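Forix Bench Kit

The Forix Bench Kit is a two-arm tabletop robot set sold by Pelkonen for teaching and small research groups. It is supplied as a matched pair of arms, each with a parallel gripper, and is meant for light household tasks such as laying a table. The kit entered its second version in March.

Design

Both arms are fixed along the near edge of a flat white work surface, with white walls on three sides. The longer links are perforated, and the joint housings are black. Cabling to the arms is purple and is left outside the links, so a cable can be changed without opening a joint.

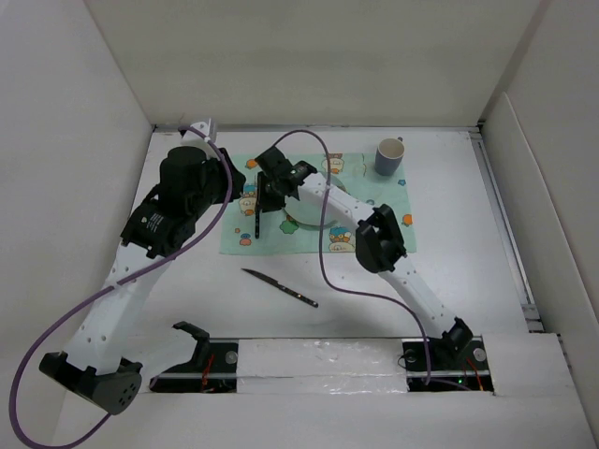
Naledi Msimang found the outside cabling a fair trade for quick repairs, but wrote that the loops need checking before every session and that a clip should be fitted at each elbow as standard.

The maker has kept the layout unchanged in the second version. Each gripper has two flat fingers driven from a single wide base. Green lights on the joints show that power is present; they do not report faults, which are listed only in the Ernel control program.

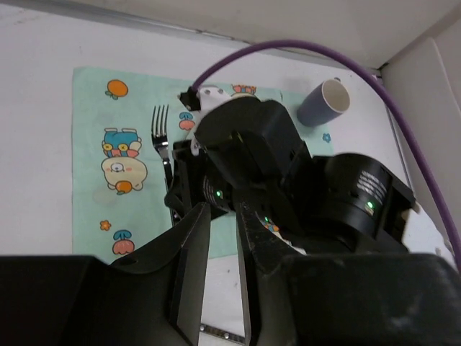 Ernel runs on an ordinary desktop computer and stores a task as a chain of named steps. A step can be repeated, slowed or removed without recording the whole task again. The program has 829 built-in settings, most of which are hidden in the basic view.

Table-laying task

The kit comes with 11 practice tasks, of which table laying is the longest. The user sets out a placemat, plate, cup and cutlery, and the finished layout is compared with a stored one.

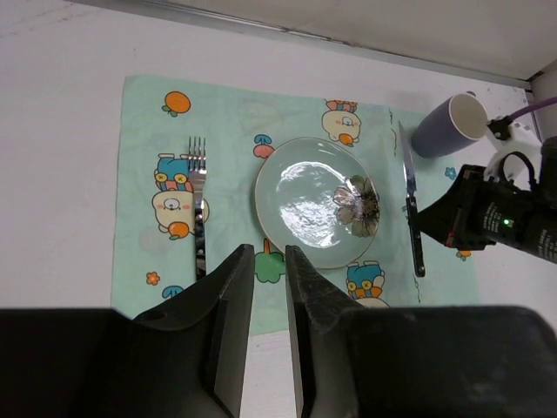

Plate between fork and knife, seen from the gripper.

Shiny surfaces are a known difficulty. The manual advises moving the lamps before changing any camera setting, and gives separate limits for glazed plates and metal cutlery.

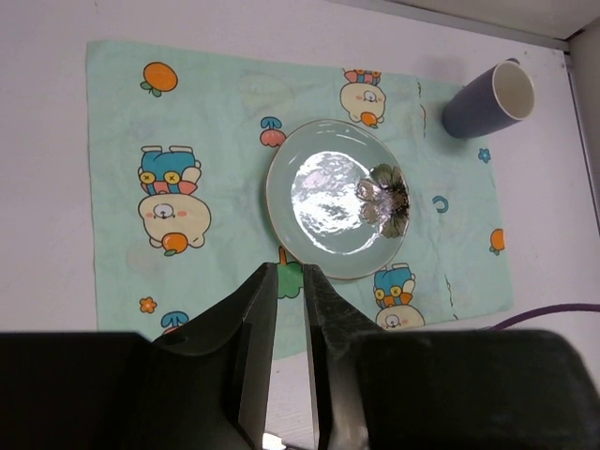 Small decorative items are handled under a lower grip force, which must be set by hand for each arm.

Reception

In a review for Starnel, Dario Rinaldi praised the step editor and criticised the printed manual, in which two chapters cover the same calibration routine with different values. Spare fingers are sold in packs of four.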